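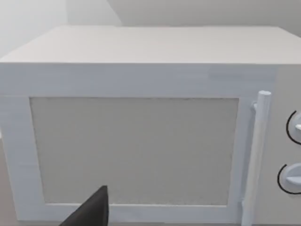 18th October. Overcast until eleven, then broken cloud. Total generation for the day 2,190 Wh from the east roof string and 3,343 Wh from the south. The inverter restarted once at 09.40 with a grid voltage warning and came back without intervention.

Ramil Mangubat called before lunch about the Skinmont array. One optimiser on the lower row has stopped reporting. Panel output looks normal at the inverter, so he suspects the communication side and will swap the unit when the scaffold is up. I asked him to log the serial number this time.

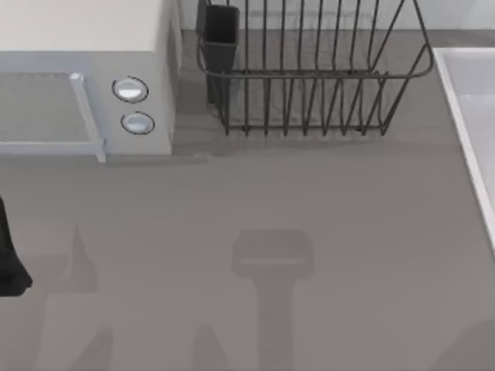
Spent the afternoon on the battery. State of charge read 100 per cent at 14.15, dropped to 91 in a single step, then recovered. Same fault as in June. Cell voltages were within 12 mV of each other, which points to the current sensor drifting at low load. Recalibrated at zero current and cleared the counter, which stood at 498 cycles.

Dineo Le Roux wants the export figures in kWh and by half hour. Wrote a short script for it. It fails on the day the clocks change, to be fixed before the end of the month.
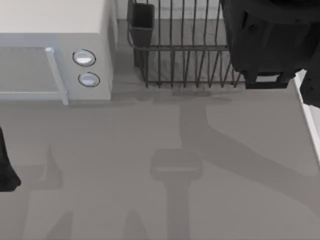 Evening import 1,001 Wh up to 21.00, higher than I would like. The discharge limit was still set to the winter value. Changed it back to 3 kW. Cable glands for the isolator not yet ordered.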